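Cuaderno de pinzas, 15 de febrero de 2019

Sigo con la comparación de almohadillas para la pinza de mano. Zerrin insiste en que la textura fina resbala con el punto acanalado, y Leopoldo en que el problema es el ángulo de entrada (yo voto por Leopoldo, de momento). Así que puse las azules otra vez y me fui a la tela más latosa del lote, la de canalé verde olivo, sobre la colcha gris azulada. ¡Qué cosa más difícil de leer para la cámara! La tela oscura se traga las sombras y los pliegues casi no se separan unos de otros.
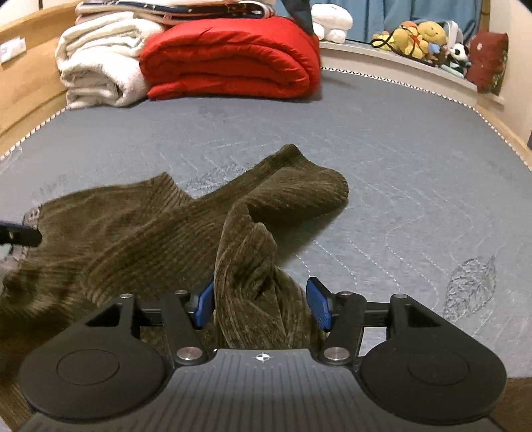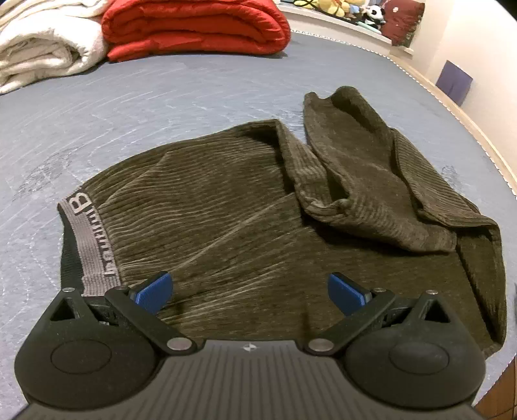
Almohadillas azules sobre la tela de canalé, dos momentos de la prueba.

Me apunté 19 agarres con estas y mañana repito con las lisas de Culer, misma tela, misma cama. Lo que ya noto: con la tela hecha bola entro casi sin pensar, pero extendida me cuesta muchísimo decidir dónde pellizcar, y el gran angular me engaña con la distancia a la orilla.

Pendientes: bajar la exposición, probar a 300 y a 600 lux (Araceli tiene el luxómetro) y preguntarle a Itzel si el controlador Liseck guarda la apertura junto con el video o aparte. Ah, y apretar los tornillos de los pivotes antes de empezar.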